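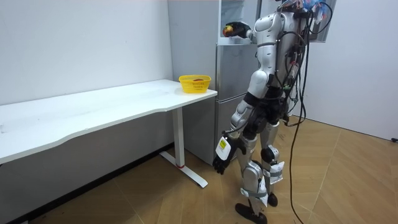
Abenezer Berhe wrote to us after his first season that he had expected to spend it holding otters and had mostly spent it chopping fish and scrubbing pools, and that he would sign up again.

Esulholm Otter Rescue is looking for 12 seasonal helpers to work with orphaned and injured otters from October. The placement lasts 12 weeks. Since opening we have taken in 532 animals, most of them cubs found alone near roads or after floods, and winter is when the pens are fullest.
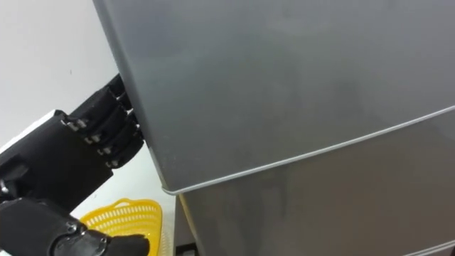 Helpers work in pairs on early or late shifts. Earlies start at 6.30 am with the first feed, then cleaning, weighing and record keeping. Food for the cubs is kept in the prep room in a fridge much like the big silver-grey one shown, with one door above and another front below it, and whoever is on lates writes up what is left. Weights and feeds go into Hiveo, which we will show you how to use. Cubs are handled only by the senior keepers, so that they stay wary of people and can be let go on the Wolde.

You must be 18 or over, able to lift a full feed bucket and up to date with your tetanus jab. A driving licence helps. No experience with wildlife is needed.

The role is unpaid. We offer a shared room at Mella House, lunch on shift days and about £50 a week towards food and travel.

To apply, send one page about yourself and the name of one referee to Mekdes Shiferaw, Helper Placements, Esulholm Otter Rescue. Please say if you cannot do early shifts.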